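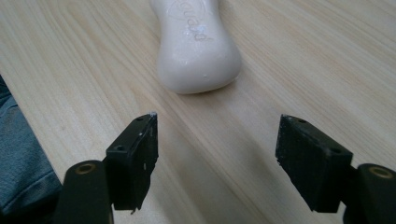 Skip the headliner and go stand by the small stage, was Lieselotte's whole advice when I told her I had finally bought a ticket to Hadanero. I wrote back that I had paid good money to see the headliner, thank you very much, and she sent me a thumbs up and nothing else. Well. She was right, and I have been meaning to say so in public.

If you haven't heard of Hadanero, it's a little electronic festival up at Vikanmont, with two stages, one long field between them and a parking situation I will get to later. I went last July with my cousin and a cooler full of sandwiches. It was my first festival since college (and my knees would like that noted). I had made a schedule and everything, with the names I knew underlined.

We got in later than planned and missed the opening set, which I was sulking about when we wandered over to the small stage just to find some shade. Omid Rashti was playing. I had never heard a note of his music! He builds everything so slowly, one soft drum and then a kind of humming under it, and for the first 10 minutes I kept wondering when the song was going to start. Then the bass came in and I realized I'd been swaying for a while already. We stayed for the full 90 minutes. My cousin, who claims to hate anything without a guitar in it, bought the shirt.

After that we hardly left. Cengiz Eren came on around sunset and played a lot of older house records, the warm, piano-heavy kind I used to tape off the radio, and there were parents dancing with toddlers on their shoulders and plenty of room to move. I did walk over for the headliner in the end, out of stubbornness mostly. The lights were gorgeous. The sound, from where we were stuck near the back, was mush, and I gave it 15 minutes before we went back across the field.

Now, parking. Bring cash, go in by the north gate, and do not believe the man who waves you toward the lower lot, unless you enjoy sitting in your car for an hour listening to everybody else's stereo.

Tickets for this year are $30 more than I paid, which stings a bit, and I still haven't seen set times. Rigoberto Ayala is on the small stage, though, so I'll be there early with a hat this time. If anyone is driving up from the south side and has a spare seat, leave me a comment. I'll bring the sandwiches again.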